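Can a robot do the boring jobs yet?

I get asked this a lot, mostly by people who want something to fold their laundry. My answer changes depending on the job. Vacuuming a flat floor, yes. Emptying a dishwasher, slowly, if you own the right plates. Shop work is where I spend my days, so I'll stick to that.

At Tristholm we service small computers and storage boxes. In August I kept a log of one chore, pulling a drive caddy and putting it back. A person does it in 18 seconds. The arm logged 138 on a good try, and it made 312 tries over the month. Sorin Hodžić, who runs the bench, says the reach is fine. The trouble is the tab -- a small bit of plastic that wants a push from one direction and a pull from another. 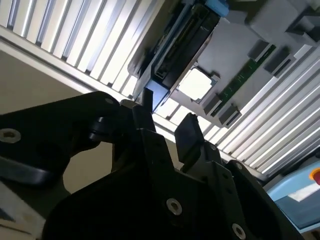 What goes wrong

Mostly touch. A person feels a latch let go and stops pushing. The arm keeps going until a number tells it to quit, and the number is different for every chassis. Glare is the other thing. Shiny metal next to black plastic is hard on a camera, and we have plenty of both.

Would I buy one for the house? Not this year. For the shop I'd keep it on caddies and leave the cables to Sorin. I'll run the log again once the new finger pads are on.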